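Dulbridge Saddle Library
Progress report to the Wemura Fund
Friday, September 12, 2025

Period covered: February to the end of August

Purpose of the grant

The grant pays for a lending library of riding clothing and tack, run from the old feed store at Dulbridge. Riders who have outgrown their kit, or who cannot buy it new, can borrow jackets, jodhpurs, boots, body protectors and saddles for up to a season at a time. The grant covers rent, storage, repairs, safety checks and the wages of one part-time coordinator. It does not cover livery, lessons or competition entries, and no grant money has been spent on these.

Lending

We opened for loans in February, two weeks later than planned. The delay was caused by damp in the back wall of the store, which the landlord treated at his own cost. Nothing had been moved in at that stage, so no stock was affected.

By the end of August we had made 1016 loans. Children's jodhpurs and short boots account for the largest share, followed by show jackets and gloves. Long boots go out less often than we expected. Calf width is the usual problem. A rider can manage with a foot that is half a size too big, but a boot that will not zip is no use to anyone, and most of the donated pairs are narrow. We have started asking donors for wide and extra wide fittings and have put a line about this on the donation form.

Loans were heaviest in the school holidays and in the fortnight before the Griratden summer show. For that fortnight we opened on two extra evenings. The cost was met from the staffing line and did not take it over budget.

Late returns have been fewer than we allowed for. Where an item is late we send a text, then a letter, then we ring. We do not charge fines. We do ask that a late item comes back before anything else is lent to the same household, and this has worked well enough.

Saddles

The saddle part of the library has grown more slowly than the clothing. We hold 91 saddles, of which most are general purpose and the rest are dressage or pony jumping saddles. Every one is looked over by a qualified fitter before it is put on the list. Trees are tested, girth straps and stitching are checked, and the flocking is felt for lumps. Seven were turned down on the first check, two of them with broken trees. These have been cut up for leather, so that they cannot find their way back into use.

A saddle is never lent without a fitting on the horse or pony that will wear it. This is a condition of our insurance as well as good practice. It does slow things down. The waiting time for a fitting was five weeks at its worst, in June, and has since come down to two. We had budgeted for one fitting day a month and have found that we need two between April and September. We would like to discuss this at the autumn meeting, as the second day is at present paid for out of money set aside for rack building, and that money will run out before Christmas.

We bought a second-hand Valentini stitching machine in May for girth straps and boot zips. It was delivered with a bent guide, which the seller replaced. Before that, zips were sent away at a cost that often came close to the value of the boots.

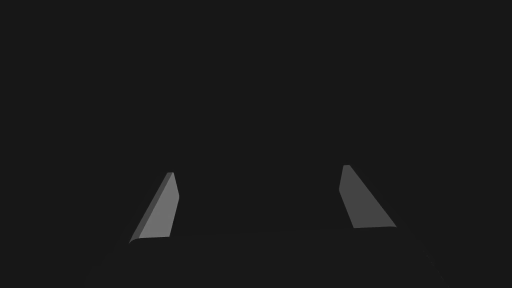

Two gripper fingers against a dark background (computer-rendered).

Hats and body protectors

The original application proposed lending riding hats. After taking advice from our insurer and from the fitter, we decided not to lend them. There is no dependable way of telling from the outside whether a hat has taken a knock. The money has been moved to a voucher scheme, under which a borrower gets part of the price of a new hat, fitted at the shop. The Fund agreed to this change by letter in March. Take-up was slow at first because the voucher had to be collected in person. We now post it.

Body protectors are lent, but only those under the age limit we set and with the label still readable. Each has a card recording when it came in, who it has been lent to and any fall reported. A protector that has been in a heavy fall is withdrawn. Two have been withdrawn on this ground and one because the foam had gone hard along one side.

Griratden collection point

A collection point was opened at Griratden in May, in a side room at the riding club. It is open on Saturday mornings. Borrowers choose from the list online and pick up their order there, which saves them a drive of some length to Dulbridge. The club makes no charge for the room but has asked us to keep the rail and boxes behind the partition when the room is wanted for meetings.

The first few Saturdays were untidy. Orders were bagged by item, so that a family of three children might have to open a dozen bags to find their things. Bags are now made up by child and labelled with a first name and order number. Wrong sizes are still the main reason for items being sent straight back. Sizes differ a good deal between makers, and a label that says age ten may fit a child of eight. We have begun measuring waist and inside leg on every pair of jodhpurs and adding the measurements to the list. The children's sizes are done and the adult sizes should be finished by the end of November.

Care and cleaning

All clothing is washed or sponged on return, according to its label. Jackets have been the most work. Wool jackets cannot go in the machine, and dry cleaning has cost more than the figure in the budget. We have cut the number of trips by brushing and airing those that do not need more, and we now ask borrowers to remove stock pins and to empty the pockets. Mint wrappers and baling twine have both been through the wash.

Leather is wiped down and soaped by hand. We had some mould in July on bridles hung on the north wall. They were cleaned and moved, and a small dehumidifier now runs overnight. The landlord has been told, and has agreed to look again at the gutter on that side before winter.

Money

Spending to the end of August is within the total for the period. Rent, insurance and wages are as planned. Dry cleaning and saddle fitting are over, for the reasons given in those sections. Racking and postage are under. Racking is under only because the second set has not been built, and we do not expect the saving to last if it goes ahead.

Income from donations in the tin and from the spring tack sale was better than forecast. This money is held apart from the grant. We propose to use it for wide-fitting boots, bought new if need be, and for a stronger rail at Griratden. A full statement with receipts was sent separately with the claim form.

Problems and changes

The online list was out of action for four days in early August after an update. Orders were taken by telephone and written in a book, then entered later. A few items were promised twice as a result. The borrowers concerned were offered the nearest size or a voucher, and all accepted one or the other. A copy of the list is now saved each evening.

Parking at Dulbridge is tight when the neighbouring yard has a delivery. We have moved the Thursday opening an hour later to avoid this.

We have had several requests for rugs. These are bulky, hard to wash and outside the terms of the grant. For now we are turning them down and passing on the details of the rug laundry on the Griratden road, which sells unclaimed rugs cheaply at the end of each winter.

Plans for the next period

Finish measuring the adult jodhpurs and add the figures to the list.

Build the second set of saddle racks, if the fitting budget can be settled.

Hold two evening sessions on tack care, one at each site. These will cover cleaning, checking stitching and storing leather over winter. They will be free to borrowers.

Replace the paper loan cards for body protectors with entries on the main list, keeping the paper cards until the new entries have been checked against them.

Carry out a full stock check in the first week of January, when the library will be shut.

Points on which we would like a decision

First, whether the second monthly fitting day may be charged to the grant from April to September next year. Second, whether the unspent postage money may be moved to dry cleaning. Third, whether the Fund wishes to see the tack sale figures as part of the next report or is content for them to stay in our own accounts.

The next report is due at the end of February. The stock check results will be attached to it.

Coordinator, Dulbridge Saddle Library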